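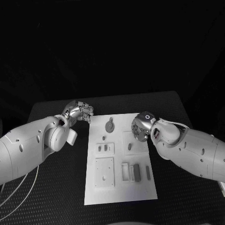

People are bad at saying how long a table is, and they are bad at it in a way that costs them money. The furniture trade has known this for a long time and has answered it with the tape measure, which buyers own, carry, and do not use. Our interest in this section is narrower: what part does the corner play in the mistake? A square corner tells the eye where to stop. A rounded one is less forthcoming. The effect is easiest to grasp in poor light, as with the charcoal tabletop in Figure 3, whose rounded far corners fade into the dark on both sides, so that a reader asked for its length must first decide where to begin. Most of the people we asked decided quickly and with great confidence.

**4.1 Tables and rooms**

The tables came from the Sultow line, chosen for the dull but useful reason that it offers the same top with square or rounded corners at the same price. We used eight lengths, the longest being 145 cm, and each length appeared once with each kind of corner. Tops were either pale or dark, and the finish was balanced across lengths as well as eight lengths can be balanced against anything. All had the same plain legs. We had hoped to leave the legs out entirely, but a tabletop without legs is a door, and the pilot group treated it as one.

Testing took place in two rooms. The Ostdale room is a former reading room with tall windows and very even light. The Drarnstead room is smaller and has a carpet with stripes, which several people tried to use as a ruler. We put down a plain gray sheet in April and threw out everything collected before then. The stripes turned out to be unevenly spaced in any case, so the early estimates were wrong in an interesting way, but it was a way that belonged to the carpet.

**4.2 What people were asked to do**

A total of 90 adults took part. Each looked at sixteen tables, one at a time, for 30 seconds, and then gave the length in whatever unit came naturally. Nearly everyone used inches or feet and we converted. One person answered in place settings throughout and was consistent enough that we were able to convert those too, after asking how wide a place setting was.

No touching was allowed. Neither was pacing along the side, heel to toe, although this rule had to be written in after the first few sessions. Holding out the arms was harder to police. We ended up allowing it on the grounds that people do it in stores, and that those who did it were no closer to the truth than those who kept their arms at their sides.

Three estimates were lost when a form went through the wash, leaving 1437 for analysis. We make no claim that the lost three would have changed anything.

**4.3 Corners**

Rounded tables were judged shorter than square ones of the same length. The gap was small for the short tables and grew with size, which we did not expect. Our own guess, written down ahead of time and now regretted, was that a rounded corner would matter most on a small top, where it takes up a larger share of the edge. The opposite happened. On the long tables people seemed to read the end of the straight run as the end of the table and to treat the curve as a kind of courtesy added afterward.

The comments support this reading, as far as comments support anything. Asked where they had looked, people judging square tables mentioned the corners. People judging rounded tables mentioned "the straight bit," "the front," and in one case "the useful part." The last of these strikes us as a serious theory of tables and we return to it in Section 5.

Earlier work on plates and rugs [11, 14] found that round outlines are judged smaller than square ones of equal width. It would be tidy to say that our result is the same one in a different piece of furniture. We are not sure it is. A rug is looked at from above and a table is looked at from the side, by someone who is also thinking about chairs. The two outlines also differ in area as well as in shape, and the rug studies did not separate these. Neither did we, except by accident, in that the area removed by our corners is so slight that it could hardly account for the gap.

**4.4 Dark tops and weak light**

The second question was whether finish makes a difference. Under full light it barely did. Dark and pale tops drew nearly the same estimates, and the salesroom belief that a dark table "shrinks a room" may well be true of the room, but it was not true of the table.

When the blinds were down, the two kinds of corner parted ways. Square dark tables were judged a little too short. Rounded dark tables drew estimates so widely scattered that the average tells the reader very little. Some people seem to have stopped at the last point they could clearly see. Others carried the edge onward into the gloom and were generous about it. The same person would often do one thing for one table and the other for the next, with no sign of having noticed.

A fine surface pattern might be expected to help, as an even texture gives the eye something to measure with. We had only one patterned top and so can say only that people liked it, looked at it closely, and did no better. Several described the pattern in detail and then missed the length by a wide margin. Texture of this kind is too small to count across a room, and a person who has begun counting dots has stopped looking at the ends.

**4.5 Confidence**

After every estimate people marked how sure they were. The marks were high for all tables and highest for the ones judged worst. This is a familiar finding with other objects [3, 8] and we had planned to pass over it in a line. It deserves a little more room on account of the people who sold or built furniture for a living. They were better than the others on square tables. On rounded tables in weak light they were no better at all, and they were surer. One of them asked to see the tape measure before leaving and then asked whether the tape measure had been checked. It had.

We also looked at whether people improved with practice. They did, slightly, over the first few tables, and then they stopped. No feedback was given, so there was no strong reason for them to get better. What improved was speed: by the end of the session most people were ready to answer well before the viewing time was up and spent the rest of it looking at the ceiling.

**4.6 A check in a real store**

A laboratory result about furniture ought to survive a furniture store. We repeated a short form of the task at the Krūmiņa showroom, in the dining section, with the price tags turned over. Only square and rounded tops of matching length were used, and the lighting was left as the store had it, bright over the tables and dim in the aisles. Shoppers came to the tables from whatever side they liked and stood wherever they wanted.

The corner effect held, though it was weaker. Two things seem to have watered it down. Shoppers walked around the tables, which our rules had forbidden and common sense does not. They also came in pairs, and a pair gives one estimate after some discussion, usually the estimate of whoever spoke first. We have kept the paired answers apart in Table 6 for this reason. They are less scattered than the single ones, which might be taken as proof that two heads are better than one, until the averages are compared and the pairs are seen to be agreeing on the wrong number.

Chairs were the larger problem. The store would not let us remove them. A chair pushed in at the end hides a rounded corner almost completely, and with the corner hidden the effect went away. The store also kept a bowl of wax pears on most tables. We moved the bowls to a sideboard each morning, and by the afternoon a number of them had been put back.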